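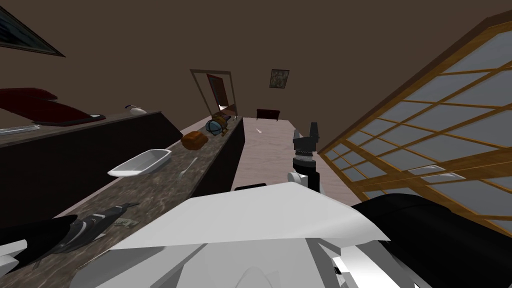
What Happens When a Robot Joins the Team?

At Manríquez, a guest house with 51 rooms, clearing the long marble counter used to take two people most of the morning. Bread goes in one spot, dishes and forks in another, and there always seems to be something left over that belongs somewhere else entirely!

Now they are getting ready for a helper with two arms and a gripper at the end of each one. It practices in a computer-made room first, where a dropped dish hurts no one – and it may practice 3,000 times.

So what do the people do? Elvia Quintero still decides where everything belongs, and she has more time to chat with guests, which she likes very much.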